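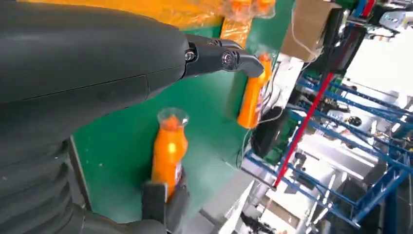 Home | News for Kids | How Stuff Gets Decided | Ask Us | Grown-Ups

Why do politicians argue on TV?

Say the town of Hokstead wants a new bridge. Mayor Flodberg likes the bridge. Mr. Stidwood, who would like to be mayor, doesn't. They could sit down with a calculator and a sandwich. Sometimes they do. You won't see it on the news, as it makes very dull television.

What you will see is Mr. Stidwood calling the bridge "the worst idea in 500 years." Hokstead is 73 years old. He is exaggerating, and he knows it.

Politicians need votes, and people can't vote for someone they've never heard of. Shouting gets you heard. TV channels need viewers, and viewers tend to stop for a fight, the same way everybody at recess does.

Then come the pundits. A pundit is a person paid to have an opinion before lunch. Some know a great deal about bridges. Some own a nice tie.

So when you hear an argument, try asking what each person wants to happen, and how they know what they say they know. If the answer is "everyone knows that," keep asking.

The bridge vote, by the way, was 16 minutes long. The arguing took nearly 80 days.

Comments

Leanne Bickerstaff: My son now asks "how do you know" about bedtime. Thanks for that.

Hryhorii Tkachenko: So did they build the bridge or not??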